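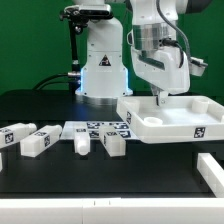
Slide 1. Two white robotic arms, green backdrop.

Moving a music library without losing your mind
Speaker notes, Lirham evening meet-up, 2022-06-14
Cadi James

Say hello, thank Lorna for the projector. Ask who has switched streaming service in the past couple of years. Then ask who brought their playlists along. Wait for the groans!

My own numbers: 4,000 saved songs, 26 playlists, one of them going back to school. I moved the lot from Flerus to Vondville in February and I'd do it again tomorrow - it was great fun, once I stopped trying to do it by hand.

Explain what a playlist is underneath. A list of song titles, artists and ID numbers. The ID numbers mean nothing to the other service, so everything hangs on matching the words. Show the export file, scroll slowly, let people read it.

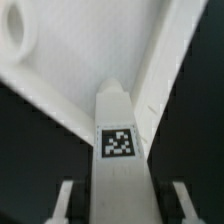 Where matching goes wrong

Live versions. Remasters. Songs with brackets in the title (read out the one with three sets of brackets, it always gets a laugh). Artists who changed the spelling of their name halfway through a career.

Shuzhen Pan's script gives every match a score and puts the doubtful ones in a separate file. Mine came to 600 songs. I went through them over a week with headphones on and found records I'd forgotten I loved. Play the short clip now, volume LOW.

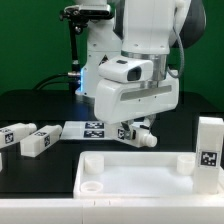
Slide 9. White arm, small camera unit, boxy gripper housing.

Demo. Use the small playlist, not the big one. If the wifi drops, go to the saved copy on the desktop and keep talking.

Point out the date column. Vondville sorts by date added, and a plain import gives every song today's date. Lachlan Tawhiri worked out that if you add them oldest first, one at a time, the order stays put. It's slow, but I love it.

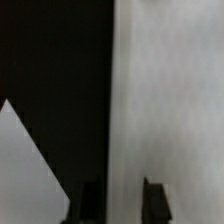
So leave it going overnight and check the count in the morning. Mention that play counts don't come across at all, and that I do miss them a bit.

Questions. Someone will ask about podcasts - pass that one to Hiu-tung Yu. Put the link to the script back up and leave it there while people pack up.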